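Fuel line primer bulb will not stay firm after winter lay-up
Trultcombe Boat Users' Help Pages: Engines and Fuel

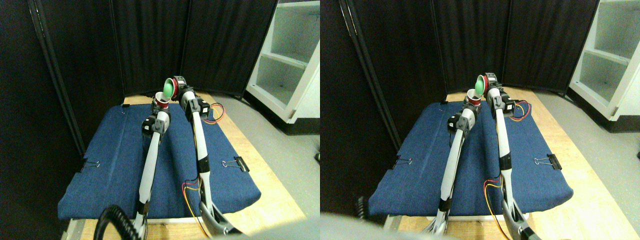 Posted by Rahel Camenzind

I am responsible for the upkeep of two safety boats at the Felthorpe sailing base. One of them has a four-stroke outboard with a portable 25-litre tank, a fuel line and a hand primer bulb. The engine was laid up over the winter in a dry shed with the tank disconnected. It was put back into use in June.

The primer bulb becomes firm after several squeezes and the engine starts normally. After 3 minutes at idle the bulb has gone soft, and if the throttle is then opened the engine hesitates and sometimes stops. Squeezing the bulb by hand while a colleague steers will keep it running. The engine has 184 hours on the meter and was last serviced before lay-up, when the spark plugs and the internal fuel filter were changed. The fuel line and bulb are original.

I have confirmed that the tank vent is open and that the fuel is fresh. There is no smell of petrol under the cowling and no visible leak. I should be grateful for advice on the order in which the remaining parts ought to be checked, as the boat is required for junior training and I would prefer to avoid sending the engine away. The dealer at Rosales has quoted for a full inspection of the fuel system, but the next available date is several weeks off.

Posted by Bellis Moorings Office

A bulb which softens slightly while the engine is running is normal, as the engine's own pump takes over and the bulb is no longer under hand pressure. A bulb which is drawn flat is a different matter and points to a restriction between the bulb and the tank. The first step is therefore to establish which of the two you have.

If the bulb is soft but keeps its round shape, air is probably entering the line on the suction side. Air can be drawn in through a gap too small to let fuel out, so the absence of a visible leak does not rule this out. We would suggest the following order.

Examine the connector at the engine end. The small rubber ring inside hardens with age and is the most frequent cause we see at the start of a season. Replace it if it is flattened or cracked.

Examine the connector at the tank end in the same way, together with the pick-up tube where it enters the tank fitting. On portable tanks the tube may split near the top, and the engine will then draw air even with the tank nearly full.

Check the clips on both sides of the bulb. Plastic ties should be replaced with proper fuel hose clips of the correct size.

Check that the arrow on the bulb points towards the engine. Hold the bulb with the arrow pointing upwards when priming, so that the valves inside can seat properly.

The quickest test of all is to borrow a complete tank and line from your second boat, provided the connectors match. If the fault disappears, it lies outside the engine. You may then exchange the tank and the line separately to find out which is to blame.

All of this work should be done in the open air, with the engine off and the battery isolated. A suitable extinguisher should be within reach.

Posted by felthorpe_pontoon_3

Just change the line. We had the same trouble and a new one with a bulb fitted cost us 45 including the connectors. It took ten minutes.

Posted by H. at Trultcombe Slipway

I agree with the reply from Bellis, with one addition. If the borrowed tank and line make no difference, attention should turn to the low-pressure pump on the engine. The diaphragm may stiffen when an engine stands unused, and the symptoms are very much as you describe, including the fact that squeezing the bulb keeps the engine running. A repair kit is available for most models and the work is within the ability of a careful owner who has the workshop manual.

I would not authorise a full fuel system inspection before these checks have been made. A member here was charged 1,668 for work on a larger engine, and the fault was later traced to the tank connector.

Please also note the age of the hose. Older hose can break down on the inside when used with modern petrol, and loose pieces of lining may block the filter. If yours is original, replacement is sensible whatever the tests show. Keep the old connectors until the new line has been tried under load.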